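Every spring someone announces that the robots are coming for the washing-up. I've been keeping a tally on the side of my fridge. Washing-up done by robots so far: none.

Spent 30th April at the Kosumbridge automation open day, so I am now insufferable on this subject. Thread.

The big hall was all welding and pallets. Very fast, very sure of itself. Give a machine 200 identical boxes and it's happy until Christmas. My kitchen drawer doesn't contain two identical anythings.

Skeltex had a stand about folding towels. I timed one towel at 3 minutes. It was a lovely fold, mind. I've stayed in hotels with worse.

Asked the chap when it could manage a fitted sheet. He looked at me the way my mum does when I ask about a fitted sheet.

The job I'd pay for is dull: take a box of mixed rubbish and put each thing where it lives. My 11-year-old can do this. Whether she does is a separate research question.

It's also the hard one, as far as I can tell. Bottles roll, cloth flops, and see-through plastic is a pain to spot even with eyes.
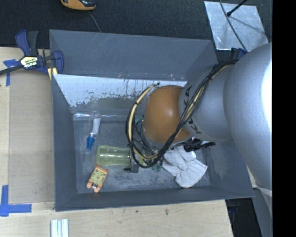

KUKA arm, one grey bin, assorted bits. Bottle, small orange toy-like thing, something white and crumpled that might be a glove.

So, can they do chores yet? Shop floor, yes, if you tidy the shop floor first. Home, ask me again in May. I didn't say which May.

Washing-up's still in the sink, by the way.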